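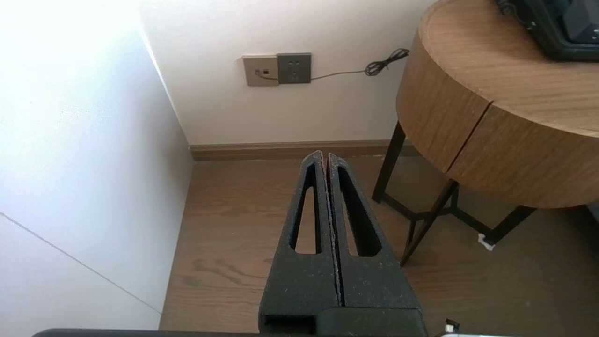
June, Unulside still house
Caraway spirit, batch 6

Charged the small still a little after seven with the neutral spirit and water at the usual strength. Caraway went in overnight as before, crushed lightly. Orange peel was held back and put in the basket this time. Last batch had the peel in the pot and it came over stewed, with a marmalade note that got stronger in the glass the longer it sat. I wanted to see the basket on its own before changing anything else.

Seed is the new sack from Nechyporuk. It is darker than what we had in spring and a good deal oilier when you rub it. I used the same weight as in the last batch so the two can be compared, but I expect we will want less of it. The old sack is nearly done and what is left is sealed and on the top shelf. Please don't use it up, I need it for a side-by-side.

Slow heat-up. First drops were sharp and thin, nothing unusual. Took foreshots by nose as we always do and put them in the marked can. Hearts opened at 82 per cent on the hydrometer, corrected for temperature. Citrus came first and very clean, then it dropped away and the caraway took over, with something like rye crust in the middle of the run. I was pleased with the middle. Towards the end there was a heavy, slightly soapy oil, and that is where the last batch went wrong, in my view. We ran on too long for the sake of volume.

I cut earlier. Lost some yield by it. The tails went into their own drum and are not to be mixed with the tails from the gin, they carry too much seed.

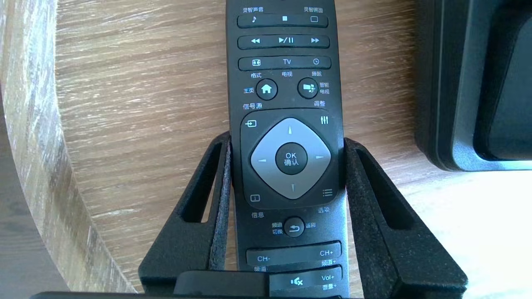
Why does it go cloudy when it is brought down to bottling strength?
The oils from the seed stay dissolved while the spirit is strong. When water goes in they come out as very fine drops, and those scatter the light. More seed oil or a late cut makes it worse, and so does adding the water fast or cold.

I cut a small sample to 40 per cent at the bench, adding water in stages with a rest between each. It was clear when warm and showed a faint haze after an hour in the fridge. Batch before this one hazed on the bench with no chilling at all, so the early cut has helped. I don't think we have to filter. If we do, I would sooner go coarse and lose a bit of shine than strip out the rye crust note, as that is the best thing in it.

Tasted neat, with water, and long with plain soda. Neat it is hot at the front and will need time in the tank. With water it opens well. Soda flattens the orange, and people will drink it that way, so the peel may have to go up a touch. Change one thing at a time though – seed weight first, peel after. 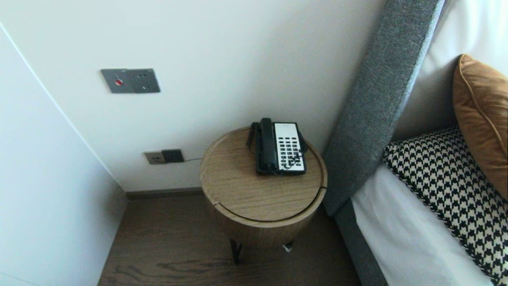 The other matter is the cask trial. Bridel have offered us a used sweet wine cask, and the sample they sent of what it held was sound, no vinegar. My feeling is that caraway and sweet wine could be good together if the spirit goes in young and comes out early. I would fill it with the next good batch and pull a sample every month. If it tastes of raisins and nothing else we stop.

Release stays at 4,000 bottles for the plain version under the Asorance label. The cask version, if there is one, is on top of that and can't be promised to any shop yet. The back label still says "cold filtered" on the proof, and it needs to come off before it goes to print unless we change our minds on filtering.

Cleaning: basket came out sticky and took two hot rinses. Gasket on the basket lid is starting to split on the inside edge. It held today with no weep, but I have put a new one on the order list.

To do before the next run
Weigh out the lower seed charge, new sack only
Dry the next lot of peel more slowly, this one had brown edges
Check the bench hydrometer against the good one
Re-taste today's sample after a week in the dark, and put the notes under this entry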